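**Evgate reopens its shared lunchroom with new tables and a set clearing routine**

4 May 2026 – Evgate has put its shared lunchroom back into use after replacing the tables and changing how tableware is cleared from them. The work took place in April and was handled by Stondico, which supplied the tops, and Ledesma, which refinished the window counter.

The new tops are light wood with a glossy clear finish. Stondico specified a sheen of 70 gloss units, higher than the old surface, so that grease and dried food show up under the overhead lights and get wiped off. Each top stands 700 mm from the floor. The finish is rated for wet cloths and mild soap. Scouring pads are not allowed.

Clearing now starts at the table. A long black tray stays on the tabletop, and forks and other small items are collected there before anything goes to the sink.

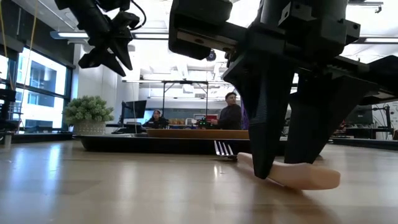 Boards go on the tray last, lying flat. Cutlery is placed with the handles facing the same way, which saves a sorting step at the dishwasher. The tray is then carried in one trip and returned to the same spot.

The plants have been kept. Zivik, which runs the cleaning contract, asked that pots stay on the counter by the windows and off the tables, as water rings were the main cause of damage to the old finish. Ledesma sanded out the worst of those marks on the counter and applied 4 thin coats of the same product used on the tops.

Small and light items remain the weak point of the routine. They slide easily on the smooth finish and tend to be left behind when the tray is lifted. The posted instructions now say to check the bare wood on all sides of the tray and to pick up loose pieces one at a time. 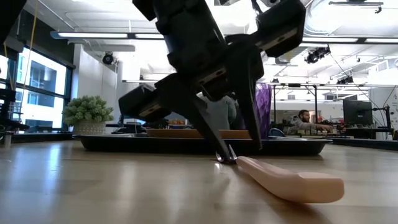 Facundo Lagos would have preferred a matte top, arguing that the reflections near the windows make small things harder to spot in the afternoon. He added that the tray itself was a clear improvement and should have come in years ago.

Stondico said a lower-sheen version of the finish is available and can be applied over the present one after light sanding. Evgate has not ordered it. The lunchroom seats 78 and is open during normal building hours.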